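# Draft Code of Practice for Collecting Folding Demonstrations in Homes

Project report, Automation and Society stream
Prepared by Hongjun Xue and Huia Fairweather

## 1. Purpose

The project set out to write a short code of practice for people who record household tasks with hand-held grippers. Existing workplace rules assume a fenced cell, a trained operator and a supervisor on site. None of these is present when the work is done in a bedroom. The authors reviewed the Dridberg site rules and the Pukix handling guide, and compared both with their own notes from 25 home sessions.

## 2. Scope

The code applies to tasks performed on soft surfaces, chiefly the folding of clothing and household cloth. It covers the labelling of equipment, the preparation of the work area, the privacy of the household and the length of sessions. Kitchen work and the lifting of heavy articles were excluded at the request of our supervisor, Dr. Bhattacharjee.

## 3. Practice in the home

Sessions were organized under the Nallex protocol, which permits the bed to serve as the work surface where no suitable table is available. Each gripper must carry an identifying label on the housing, and the label must remain readable throughout the session.
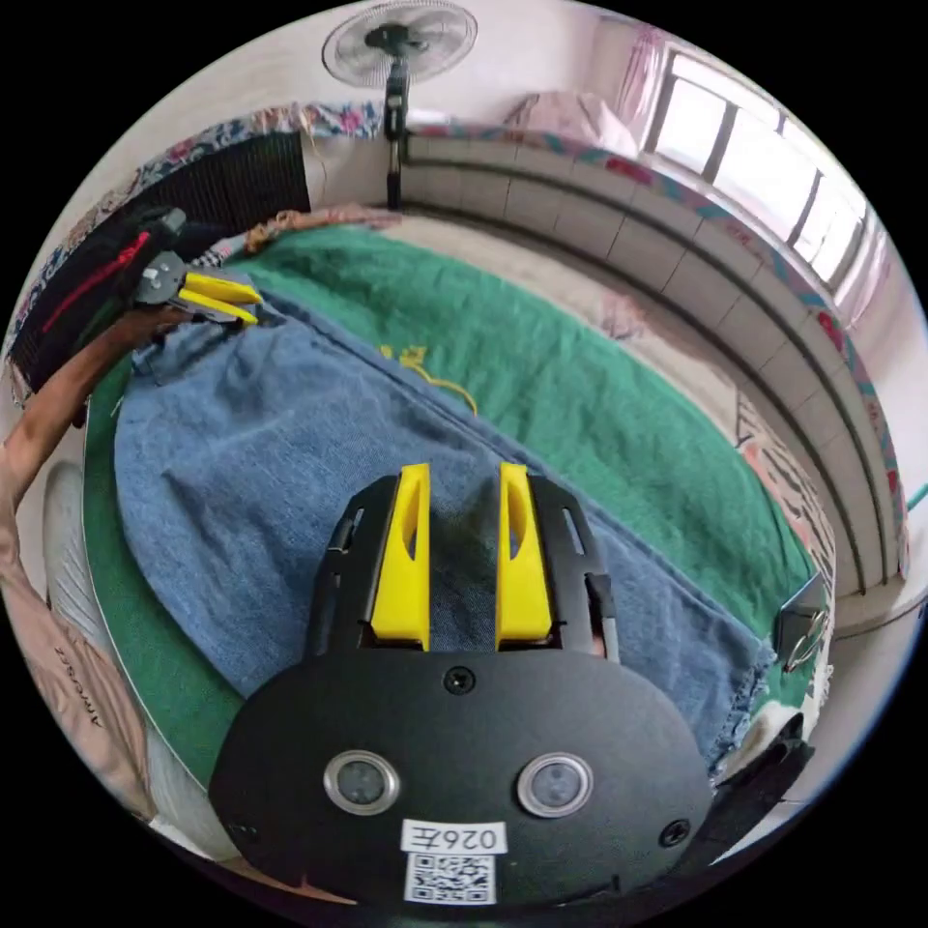
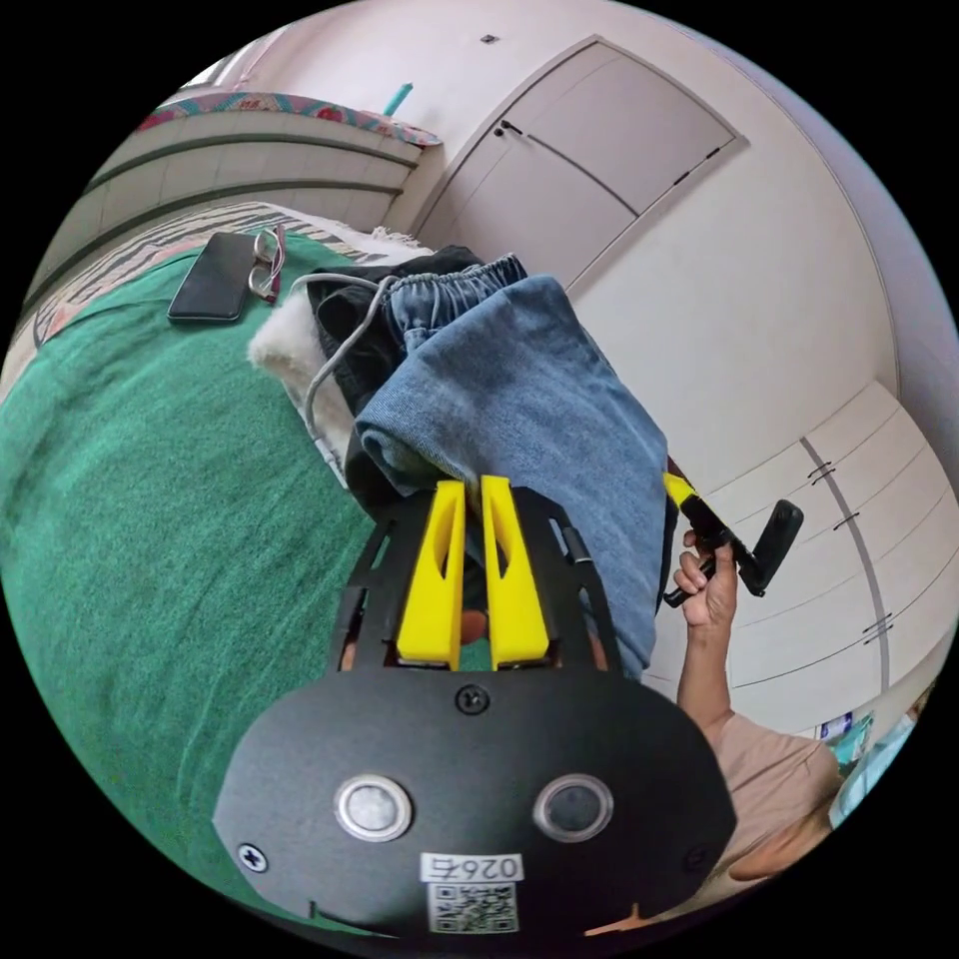
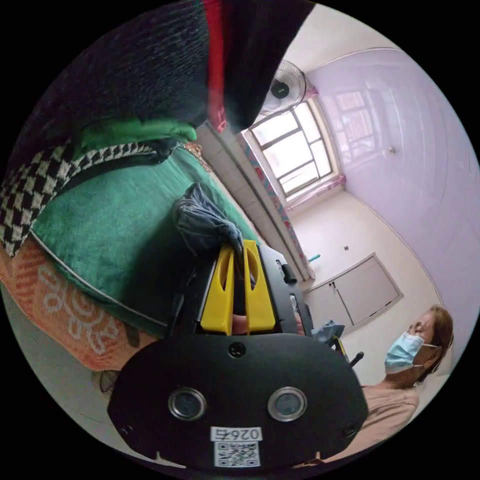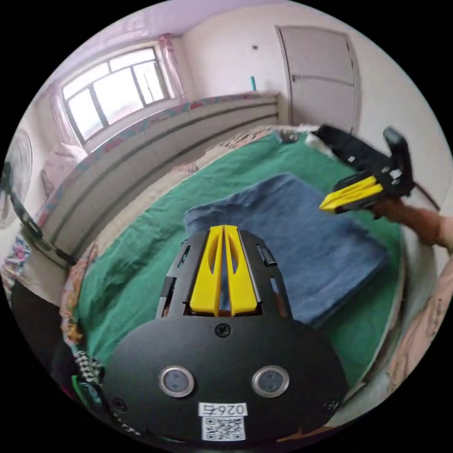 Grippers above the green bed covering, with blue cloth or clothing as the work item.

## 4. Proposed rules

1. **Identification.** Every gripper shall be labelled with its number and a code that can be scanned. In a two-handed set, the label shall also show the side on which the unit is to be used. The operator records both labels before starting.
2. **Work surface.** The surface shall be cleared of breakable articles, including glasses and telephones, to a distance of 40 centimetres from the work item.
3. **Cords and straps.** Fan cords, chargers and equipment cables shall be kept off the work surface. Straps on the operator's equipment shall be fastened before the first recording.
4. **Privacy.** Household members who may come into view shall give written consent. Mail, medicine and family photographs shall be removed from the room or covered.
5. **Session length.** An operator shall not record for longer than 25 minutes without a rest. Wrist discomfort shall be reported on the same day.
6. **Withdrawal.** The household may end a session at any time and may ask for its recordings to be deleted.

## 5. Findings

Of the 272 recordings reviewed, the most common departure from the draft rules was a personal article left within the clearance distance. Rule 2 was therefore moved ahead of the rules on cords and privacy, and a line was added to the checklist that operators complete at the door. Labelling errors were less frequent but more costly. Where the left and right units had been entered the wrong way round, the whole session had to be checked by hand.

Operators objected to the first version of Rule 5, which set a fixed break without regard to the task. The authors kept the time limit but now allow the rest to be taken early, between garments.

## 6. Limits of the work

All sessions took place in June, in daylight, and the rules have not been tested under household lighting in the evening. The clearance distance in Rule 2 was chosen by agreement among three operators and should be measured properly before the code is adopted. Further sessions in smaller rooms are recommended, along with a plain-language consent form for households in which English is a second language.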